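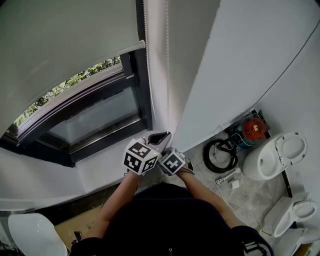
Figure 3. Head view during a roller blind trial, with the gripper held near the corner of the window.

Home Issues Authors Search PDF Cite

4.2 Blind operation with the Trurnex handheld kit

The Trurnex kit is sold by Hitton as a package for recording manual tasks that will later be taught to a robot arm. It contains two handheld grippers, printed marker cubes, a head camera mount, and the recording software. We bought the kit at list price and received no support from the seller beyond the standard help line. The version tested was the one delivered in May, with the software update that came with it.

Roller blinds were chosen as the third task group, after drawers and bottle caps. A blind is a hard case for a kit of this type. The fabric is thin and mostly one color, the chain is narrow, and the hand has to work close to a wall. The task was divided into two parts. In the first, the operator takes hold of the edge of the blind and lets go of it again. In the second, the operator takes the beaded chain in the jaws and pulls down until the blind has moved by one hand width. Each part was recorded 40 times.

All trials were run at the Sido site, in a room that also held bathroom fixtures. Figure 3 shows toilets, a coiled black hose, and a cardboard box on or near the floor by the window. We did not clear the room. The Hitton product sheet says that the kit needs no special preparation of the workplace, and we wanted to test it on those terms.

Marker tracking from the head view was good in most of the recordings. The cubes are large compared with the jaws, and when the operator leans in toward the window they hide both hands, as they do in Figure 3. The software does not use the hands, so this had no effect on the pose estimate. It did make the recordings harder to label. Our annotators had to judge the moment of closing from the jaws alone, and on a pale blind the pale gray fingers do not stand out well. We would prefer a darker finger and have written to Hitton about it.

Tracking was lost in 23 recordings, all of them in the chain part. In these the operator had turned the wrist to line up the jaws with the chain, and only one face of the cube was left facing the head camera. The manual suggests keeping two faces in view. That is easy to do at a table and hard to do in a corner. Karagiannis reports a similar loss with an earlier kit on cabinet work.

The camera on the gripper filled part of this gap. It has a very wide view, and with the tool pointed up it takes in the chain, the blind, and a good part of the ceiling. The body of the gripper covers the lower part of the picture at all times. For the chain task this matters little, as the chain runs up through the middle of the view. Straight edges such as the side of the blind come out curved, and the correction supplied with the software was left on for all later processing.

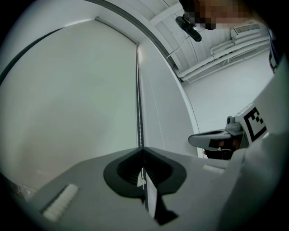
4.3 Recording time and storage

The full set for the three task groups came to 2422 clips after the failed starts were removed. Changing from one task to the next took longer than we had planned, mainly due to the calibration step, which has to be repeated whenever the head mount is taken off. Storage was not a problem. The software writes the head view and the gripper views to separate files and joins them by time stamp when the session is closed.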